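Bratgate Shared Kitchen Forum
Board: Equipment and Station Layout
Thread: Placement of the pressure cooker on the blue table

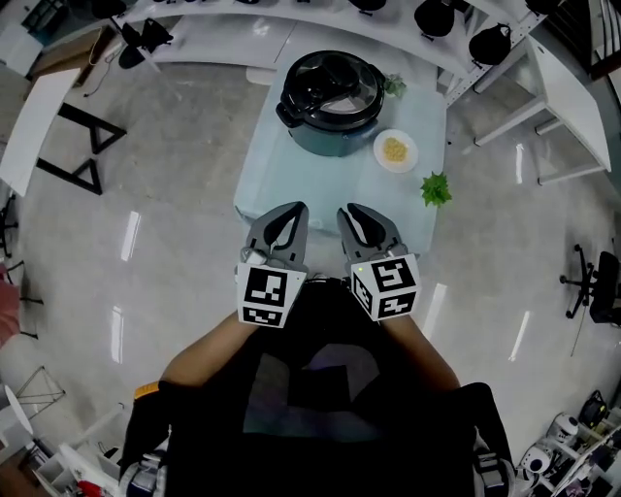 Original post
bratgate_station_lead
Posted 07/03/2021

Members are asked to comment on the proposed standard layout for the blue table before it is added to the station guide. Under the proposal, the electric pressure cooker stands toward the far end of the table. The plate of grain is set directly beside it, and fresh herbs are laid to the right, near the edge. The remainder of the surface is reserved for preparation.

The proposal applies to single-pot dishes only. Baking and cold preparation are covered by a separate thread, which was closed in January. Please confine replies to the blue table.

Reply 1
omix_pantry

The pantry group supports the proposal in general. We would request one amendment. A flat plate is suitable for a small heap of grain, but it is not suitable for a full batch. Our standard batch is 475 grams, and at that quantity grain will travel across the table as soon as the plate is lifted. A deep bowl should be specified for anything above a small portion.

We have no objection to the position of the plate.

Reply 2
cludbridge_east

Cludbridge does not support the placement of herbs near the table edge. At our own site the same arrangement was tried for 13 weeks, and bunches were regularly brushed onto the floor by persons passing on that side. Herbs that have fallen must be discarded under our rules. We recommend that they be placed on a board in the center of the table.

We also note that a sprig behind the cooker is difficult to reach once the pot is in use. All greens should be kept together in one place, in front of the appliance.

Reply 3
rajan_recipes

With respect to the previous reply, the center of the table is the working area. If a board of herbs is placed there, it will be moved several times in the course of one recipe, and it will in all likelihood end up at the edge again. The Rajan recipe cards call for coriander at the very end. There is good reason to keep it out of the way until then.

We would accept a wording such as "to the right, one hand's width from the edge."

Reply 4
cludbridge_east

One hand's width is acceptable to us. Our remark concerning the sprig stands.

Reply 5
quiet_simmer

I wish to raise the matter of steam. The guide should state which way the steam outlet is to face and how much clear space is required above the lid. My own manual recommends that the outlet face away from the cook. It is also my view that 35 minutes is too short an interval between bookings if the pot must be released, emptied and washed by the same member. Could the station lead confirm whether the interval is under review?

Reply 6
omix_pantry

The booking interval is a matter for the scheduling board and has been discussed there at length. We ask that it not be reopened in this thread.

Reply 7
bratgate_station_lead

Thank you for these contributions. The draft will be revised as follows.

The cooker remains toward the far end, with its steam outlet facing away from the cook. Members are to consult the manual for clearance above the lid.

Grain may be set out on a plate in small portions. Larger quantities are to be kept in a deep bowl.

Herbs are to be kept together on the right, one hand's width from the edge. Nothing is to be stored behind the cooker.

The booking interval has been referred to the scheduling board. The revised draft will be open for comment for 2 weeks.

Reply 8
quiet_simmer

The revision is satisfactory as regards steam. I maintain my objection to the interval and will submit it separately.

Reply 9
rajan_recipes

Agreed on herbs. We will amend the cards to match. Please advise whether the bowl is to be supplied by the kitchen or brought by the member, as the cards will need to say so.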